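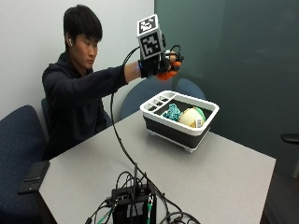
图 4-1 收纳筐放在浅灰色桌面上使用,筐沿为白色,筐身为黑色。

4 摆放与日常使用

本章适用于 Stulness 桌面收纳筐(订货号 822)。安装底脚和筐沿的步骤见第 3 章。未装好底脚的收纳筐请勿放入物品。

4.1 选择位置

1. 选一张平整、稳固的桌子。桌面深度不足时,请改用 Stulness 窄型收纳筐。
2. 用拧干的软布擦净桌面和四只白色短脚的底部,晾干。
3. 把收纳筐平放到桌上,带小格的一角朝向平时取物较多的一侧。
4. 双手按住筐沿对角,轻轻下压。如有晃动,取出筐内物品,把筐翻转过来,将松动的底脚重新按到位,再试一次。
5. 筐的外缘与桌边至少保持 111 毫米。

注意:桌上有电线时,先把电线理到筐的外侧,再放下收纳筐。底脚不得压在电线上。电线也不要从筐沿上方跨过,取放物品时容易带起。

注意:移动收纳筐时应托住筐身底部,不要只提筐沿。

4.2 放入物品

1. 取出筐内的包装纸和干燥剂袋。
2. 先放体积较大、形状圆钝的物品,靠一侧筐壁放好。
3. 软质物品放在旁边的空位,不必折叠整齐,但要整体低于筐沿。
4. 贴有标签的物品,标签朝向使用者。
5. 零碎小件放入筐沿上的白色小格。每格只放一类东西。
6. 放好后从正面看一遍,筐沿上不应有垂下的线头或带子。

筐内总重不得超过 4,000 克,小格不计入承重范围,请勿放置金属重物。

说明:针织、钩织类物品表面较松,纱线可能挂在筐沿的开孔上。遇到这种情况,用手指把纱线从孔里拨出来,不要直接拉扯物品。已经抽丝的,先退回纱线,再继续收拾。

4.3 取出与分拣

需要整理筐内物品时,建议在筐旁留出一块空桌面,大小与收纳筐相当即可。

1. 手机、水杯等移到桌面另一侧。
2. 一手扶住筐沿,另一手从上方取物。
3. 取出的物品逐件放在筐旁,不要叠放。
4. 需要留下的放回筐内,其余的另行收存。
5. 分拣完后检查筐底和小格,倒掉碎屑。
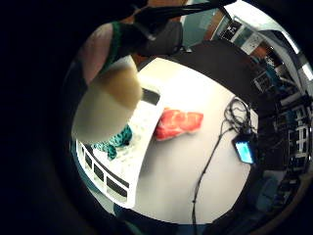 图 4-2 青绿色织物旁的桌面上放着一件红橙色物品。

如果多人共用一张桌子,各人的物品请分筐存放。两只收纳筐并排时,带小格的一角都朝外,中间留出一手宽的距离。收纳筐不能上下叠放,加装 Tavares 隔板后也不可以。

小心:请勿把收纳筐当作脚凳或坐具。请勿放在椅面上使用,转动椅子时筐会滑落。

4.4 清洁

1. 清空收纳筐,包括小格。
2. 用温水加少量中性洗涤剂擦洗筐沿和筐身。小格的角落可用软毛刷。
3. 用清水擦一遍,倒扣晾干,将近 19 小时后再放入织物。硬质物品擦干后即可放回。
4. 白色筐沿上的笔迹先用湿布擦,擦不掉时使用 Dusell 清洁膏,用量以黄豆大小为限。

请勿使用钢丝球、酒精或含氯漂白剂。请勿放入洗碗机。

4.5 常见情况

筐身摇晃:按 4.1 第 4 步检查底脚。仍然摇晃时,换一处桌面再试,以排除桌面不平。

筐沿翘起:多为搬动时只提筐沿所致。清空后沿四边依次按压,听到卡扣声为止。

小格里的东西取不出来:将筐清空,双手托住筐身慢慢侧倾,让小件自行滑出。不要用尖锐工具撬。

底脚在桌面上留下印痕:用湿布擦拭。涂漆桌面请在底脚下加垫薄毡,毡片需另购。

筐身或筐沿出现裂纹时应停止使用,并向 Faltinon 订购替换件。订购时请报订货号和筐底的批次字样。隔板和毡片的订货方法见第 6 章。

本章修订日期:2022年7月14日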